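The Play Tool Drawer: A Gallery

Welcome to the toy tools page! This gallery grew out of one overstuffed drawer and a habit of picking up every pretend hammer, saw and screwdriver that turned up at a yard sale. It has been going since a rainy March, and the list now stands at almost 387 pieces, from thumb-sized bolts to a carpenter's apron with more pockets than any four-year-old could fill. I love them all, even the chewed ones. Maybe especially the chewed ones.

A lot of you have written in to ask how the drawer is sorted. By tool, then by color, then by whatever fits – there's no system beyond that, and I've stopped pretending there is. What I do keep is a small card for each piece with where it came from, what it does and whether it has been played with hard. The cards have turned out to be as much fun as the toys.

New to the page? Start with the notes on wrenches. They are the heart of the collection and the thing I get most excited about.

Why wrenches

Hammers get all the attention in a toy toolbox. They're loud, they're easy, and a toddler needs no instruction whatsoever. A wrench asks a bit more of you. You have to find the nut, fit the jaw around it, hold on and turn, and then take it off and go again because your wrist only goes so far. The first time a kid gets a big plastic nut moving all on their own is wonderful to watch. You'd think they had fixed the family car!

Toy makers know that the real proportions don't work for small hands, so they cheat. The jaw gets wider, the handle gets fatter, and the whole thing ends up looking like a cartoon of itself. I could look at those shapes all day. Every maker seems to have a different idea of how chunky is chunky enough.

A few from the cards

Card 12 is the Doto spanner, the one that started everything. It came in a bag of mixed pieces with no nuts or bolts at all, so for a long time it was used mainly for stirring pretend soup. It's very good at that.

Card 58 is from the Musitz workbench set. The set came with 30 pieces when it was complete, and mine is missing a few (two washers and one of the long bolts, if anybody has spares). The wrench fits the nuts so snugly that you can pick one up and carry it across the room without dropping it, which became a game all by itself.

Card 140 is a Tóth pocket wrench, small enough to live on a key ring. Too small for the littlest kids, but the older ones are crazy about it. It goes missing about once a month and always comes back from inside a couch.

Card 203 is really a pair, both by Grevik, one a little shorter than the other. They were made to be used together, one to hold the bolt still and one to turn the nut. That's a proper grown-up technique, and I've seen kindergartners get the hang of it in an afternoon.

Size matters

If I could give one tip to anyone starting a toy toolbox, it would be to go big. Large tools are easier to find at cleanup time, easier to share, and much easier to grab with both hands. The little ones look more realistic and photograph beautifully – and then they vanish under the fridge. My big wrenches have outlasted three toy chests.

Color helps too. Gray and silver look smart in the store, but on a patterned rug you'll be crawling around for ten minutes. Bright colors win every time. Red is my favorite by a mile, and a fair number of the tools in the drawer are some kind of red, from tomato to brick to a pinkish shade that was probably red once.

Cleaning is simple. Warm water, a drop of dish soap, an old toothbrush for the corners of the jaw. Let everything dry on a towel before it goes back in the drawer. I don't use anything stronger, and I don't try to get the scuffs out. Stickers are another matter. Leave them on if they're original, and peel them if they came from the dentist.

On the table
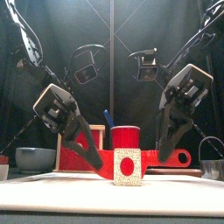
Words and gallery by the keeper of the Play Tool Drawer
Entry 2817

A big red toy wrench in the middle of a white tabletop, with a pair of black gripper fingers coming in from each side. What a color! Against all that white it practically glows, and it's just the sort of large, bold piece I was going on about earlier.

The handle is always where I look first on a wrench this size. There has to be enough of it for two people to get hold of at once, and any parent of siblings will know how useful that can be.

Coming up next

Screwdrivers, at last! There are 5 cards ready to go up and a whole tray waiting behind them, including one with a ratchet that clicks so loudly it has been banned from the car. After that I'd like to do toolboxes themselves, the hinged ones and the carry trays, with a few words on latches that small fingers can manage.

If you have a toy wrench at home that you think belongs on this page, please send a note with its size, its color and the best thing it has ever fixed. I read every one, usually with a cup of coffee and the drawer open next to me.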